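Can a Robot Help Build a Chair?

At the Greno furniture workshop, people have been cutting, sanding and packing wood for a very long time. Last February a new helper joined them. It's called Clokport, and it is a robot arm with two fingers that open and close, a bit like your own finger and thumb when you pick up a cracker.

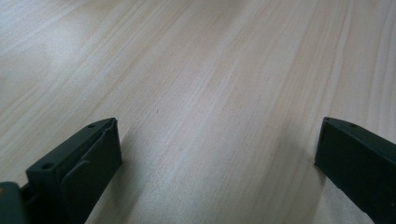 Now, you might think picking something up is easy, and for you it is! But a robot has to be taught how far to open its fingers, where to stop, and how hard to squeeze. Too soft and the wood slips, too hard and it gets a dent.
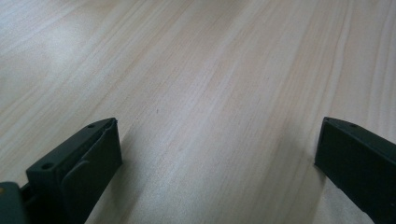 Lumturie Trajkovski used to lift over 2,000 boards a week, and her shoulders ached by dinnertime. These days Clokport does a good share of the lifting and she does the checking, running her hand along each piece to feel for rough spots (robots are not very good at that yet).

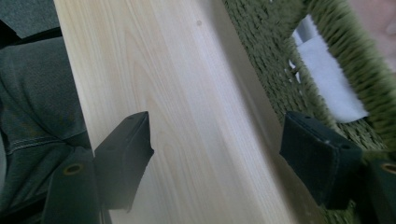
Not everybody was happy at first. Haris Ristić worried there would be no job left for him, and that's a fair thing to worry about, because at some workplaces machines really do take over jobs that people had. Haris went to 2 weeks of classes and learned to program the robot. He likes it, though he says he misses the sanding, so on slow afternoons he still goes back and does a little.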